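Drolham Curtain Cell Kit, for handheld gripper recording
Item 41 in the Jomstead workspace range
Page last revised 2019-10-10

The Drolham kit makes a closed work area from curtains, so that demonstrations with a handheld gripper can be recorded in a normal room without building walls. It is used by teams who teach household tasks to robot arms: opening doors, pulling drawers, putting objects on a shelf. The kit is delivered with the Jomstead good practice sheet, and the main points of this sheet are given on this page. We ask buyers to read them before they order, as many questions we receive are answered here.

What is in the box
Black fabric panels, 2 pieces
Top rail in sections, with wall brackets
Curtain clips, black, one bag
Floor tape for marking furniture positions
Jomstead good practice sheet, printed, A4
Record book, 100 pages

Furniture, grippers, markers and lamps are not included. The Zovley finger pads are sold on their own page.

Setting up the area
Fix the rail first and hang the fabric after. The clips go on the top edge only. The side edges must stay free, so that a person can leave the area quickly through the fabric. Never tie or pin two panels together where people walk.

Leave 100 cm of free floor in front of any cabinet with doors. The operator stands here with the gripper and must be able to step back while a door is opening. A stool or a cable in this zone is the most usual fault we see when we visit customers.

Keep the ceiling lights on during all the session and do not mix them with daylight. If one tube starts to flicker, stop the recording and change it. Small changes of light are hard to notice for the operator, but they can be seen clearly when two days of recordings are put side by side.

Rules for the gripper
Before each session, look at the fiducial markers on both finger blocks. They must be flat, clean and complete. A marker with a scratched corner is replaced, it is not repaired with a pen. Check that the screws of the blocks are tight and that the finger pads do not move when you push them with the thumb.

Hold the gripper so that both markers stay visible to the camera. Fingers of the operator should remain behind the blocks while the gripper is closing. We know that this is sometimes forgotten when the work becomes routine, and for this reason the rule is printed twice on the sheet.

Rules for the furniture and objects
Put heavy furniture against a wall or fix it to the floor. The fabric cannot hold anything that falls. Open shelves should carry only light things, of the type which can drop without breaking. Glass is not permitted, also not for a single recording.

Write down the start position of each object in the record book. When an object is exchanged for another one, begin a new page. Letters and pictures may be pinned on the fabric to give the background some variety — but please keep them in the same place until the series is finished.

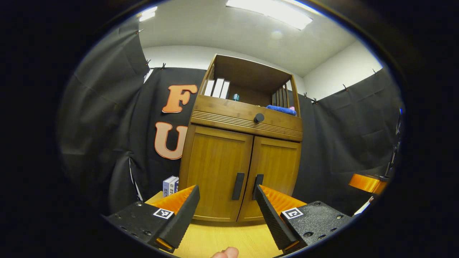

Curtained area with two-door cabinet and open shelf, seen from the handheld gripper.

Standards
The Jomstead sheet is a guide for good practice and does not replace the law of your country. Where a robot arm will later work in the same area, a separate risk assessment is necessary. The kit is not a safety barrier. It does not stop a moving arm, and it must not be counted as protection in any assessment.

Care of the fabric
Wash cold and hang while still damp. Do not iron over the hem. The colour loses a little after nearly two years of daily use, then we recommend to change all panels at the same time.

Ordering
The kit is packed in the Nakamura long carton and goes by road. Spare clips and record books can be ordered alone. The next edition of the sheet is planned for April — owners of the kit receive it without cost.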